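Is a mid-major coach's first-year turnaround worth anything when hiring?

Our athletic director is about to give the Cozma College women's basketball job to someone with one good season at a smaller school. Everyone here is thrilled. I'm not. Has this ever worked for you?
Corina Bogdan

Lucian Sârbu
One season tells you very little. Check who she inherited. If four starters were seniors, the last coach built that team. Then look at the schedule, and at close games, which tend to even out the next year.

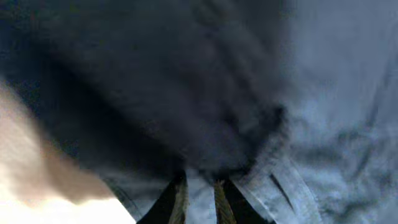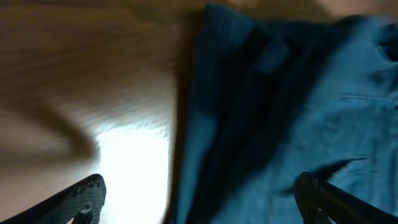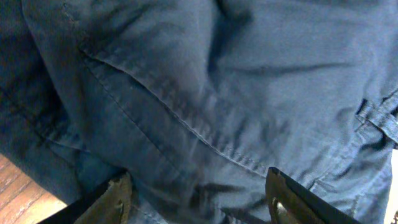
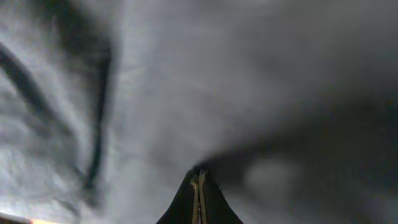 I'd also ask about recruiting. Winning in front of 200 people with somebody else's players is one job, and getting high school juniors to return your calls is another. Our last hire won 15 games in year one and we heard about "culture" until April. Year two was ugly. Ask how long the deal runs and what the buyout costs.

Forka90
hire her, winners win. you people complained about the last guy too

Melteo
Depends on the assistants. Is she bringing hers or keeping yours?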